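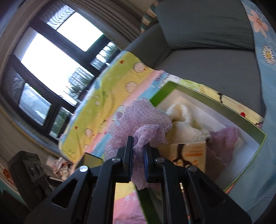
A spotted lilac cloth held over a green-rimmed box, with cream and purple fabrics inside.

Orero opens household textile sorting service in Jirumbridge

Residents of Jirumbridge can now have their scarves, light cloths and other small household fabrics sorted, folded and boxed under a new service launched in May by Orero, the home storage company. The service has been set up with Hashmi, the textile reuse charity, which will receive any items that households decide to part with.

The service is intended for the kinds of fabric that rarely have a fixed place in the home. Shirts and trousers go on hangers, and bedding goes in the airing cupboard, but thin scarves, table covers, wraps and offcuts tend to gather at the backs of drawers. Orero will accept any clean fabric item that can be folded to fit one of its open boxes.

During a trial held earlier in the year, 100 households in the town handed in fabrics for sorting. Of these, 91 completed the trial and 90 asked to be told when a permanent service became available. Comments from those taking part led to two changes. Boxes are now left open at the top, so that the contents can be checked without unpacking, and fabrics are placed in the box by weight, with fleecy and padded pieces at the bottom and sheer pieces last.

Atif Awan, Head of Home Services at Orero, said: "Many of the households we visited had kept good fabrics for years and could not readily find them. A thin patterned cloth takes up very little room, but it creases easily and is soon lost beneath heavier things. We are pleased to offer residents a simple and careful way of keeping such items in order."

How the service works

Households may book a visit in the morning or the afternoon. Each visit takes roughly 20 minutes for a single box, and longer where several boxes are requested. Fabrics are laid out on a table, checked for marks and loose threads, and grouped by the householder's own preference, whether by colour, by use or by the member of the family to whom they belong. Nothing is removed from the home without the householder's written agreement.

Cards, labels and small packets found among the fabrics are kept with the item they came with, unless the householder asks for them to be set aside. Orero introduced this rule after several participants in the trial wished to keep washing instructions and gift cards.

Items given to Hashmi will be taken to its sorting rooms at the Amska Centre, where they will be offered for sale or passed to local craft groups. Fabrics that are too worn to be used again as they are will be cut down for patchwork and stuffing.

Boonsong Suksawat, Reuse Manager at Hashmi, said: "Small textiles are among the items we are most often asked for, and among those we are least often given. Sewing groups in particular are glad of light, patterned cloth in any size. We welcome this arrangement and look forward to working with Orero and with the residents of Jirumbridge."

Availability

The service is open to all households in Jirumbridge, including those in rented and shared homes. Bookings may be made at the Orero shop or at the front desk of the Amska Centre. Residents who are unable to receive a visit may bring their fabrics to the centre in a bag or box of their own, where they will be sorted and returned on the same day.

Curtains, rugs, duvets and items containing electrical parts cannot be accepted. Delicate pieces, including those with beading or old lace, should be mentioned at the time of booking.

Notes to editors

Orero supplies storage boxes, shelving and home sorting services.

Hashmi collects and redistributes clothing and household textiles from its rooms at the Amska Centre, Jirumbridge.

Requests for interviews with Atif Awan or Boonsong Suksawat should be addressed to the Orero press office.

ENDS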